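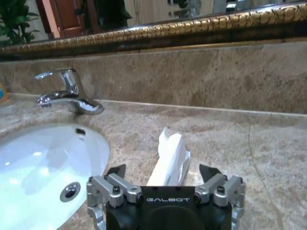 White paper on the marble, just by the basin

I clear our bathroom counter every January and it takes me 20 minutes, tea included. Start with the paper bits - tissues, wrappers, empty packets - as you can bin those without thinking. Then get all your tubes together and give each one a squeeze from the crimped end. If nothing comes out after a proper press, let it go!
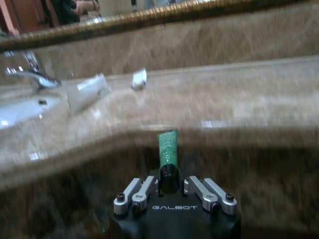 Green tube, black cap down

I like to store mine cap down in a Flerkuvell beaker (mine holds 80 ml, so a mug would do just as well). Keep the bin close while you sort, or you'll end up making a second pile on the floor like I did last time.

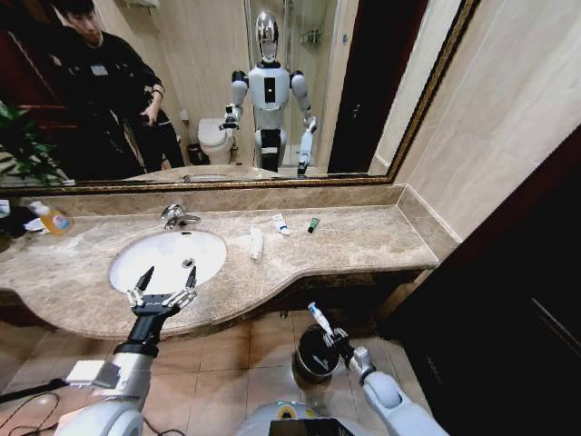 Home & Tidy Team, Plula Residents' Club

Next, wipe the stone. Warm water and a drop of washing-up liquid is plenty, and please don't use vinegar on marble, it dulls the polish. Howard Hebden swears by a second rinse and I've come round to it. Go along the backsplash too,

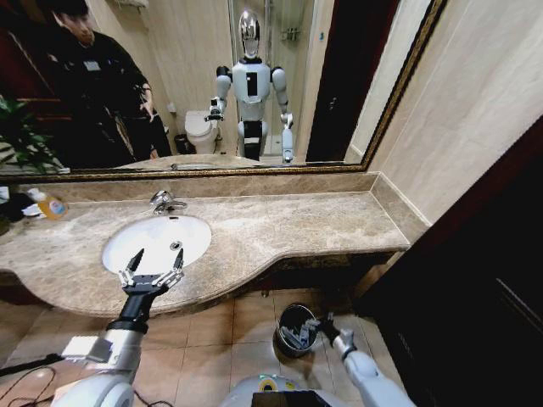

and right into the corner where the stone turns, which I always used to skip. Dry it off with an old towel, leave it 10 minutes, then put back only what you use every day.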